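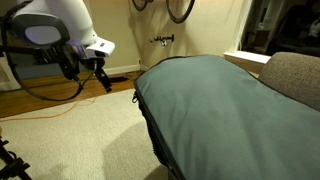 A white robotic gripper in a carpeted room, with an orange extension cord and a large padded cushion on the floor.

Household tidying (robotics)

Household tidying is a class of mobile manipulation task in which a robot clears, sorts or returns objects in an occupied home. It is usually treated separately from floor cleaning, which has been sold as a consumer product for many years and requires little or no handling of objects. As of the most recent published trials, tidying without human help has been shown only for limited sets of objects.

Task structure

A tidying task is commonly divided into detection, grasp selection, transport and placement. Rigid items of moderate size, such as cups, boxes and shoes, are the best covered. Three groups remain difficult:

Cords and cables. A cord has no fixed shape, may run under other objects, and may be plugged in at one end. Pulling on a cord can move a lamp or appliance outside the robot's view.

Large soft goods. Cushions, quilts and pet beds deform under load and often exceed the opening of the gripper. Most systems pinch a seam or edge and drag the item. Zippers and trim give a usable grip but may tear.

Thin objects on carpet. Pile hides the lower edge of an object and reduces the clearance available to the fingertips.

Floor transitions

The boundary between hardwood and carpet affects both the base and the arm. Wheel slip changes at the boundary, and a height estimate made on one surface can be wrong on the other. Shadows on pale carpet are a known source of false detections.

Trials

The Govholm trial, directed by Rosângela Medeiros, placed one single-arm robot in each of 16 furnished homes. Of 1,159 attempted pick-and-place operations, 741 were completed without human help. Failures were concentrated in cords and bedding. The robots were not asked to unplug anything.

The later Drirkwood trial used the same scoring rules in 9 homes but added folding and coiling. Its results are not directly comparable, as residents were allowed to move furniture before each run. Stankevičius, a manufacturer of two-finger grippers, supplied hardware to both trials.

Scoring

The Fisedach scale grades each operation from unassisted completion to full human takeover. Critics of the scale note that it ignores elapsed time, so that a cushion moved in several minutes scores the same as one moved in seconds.

See also

Deformable object manipulation
Mobile manipulator
Robotic vacuum cleaner
Teleoperation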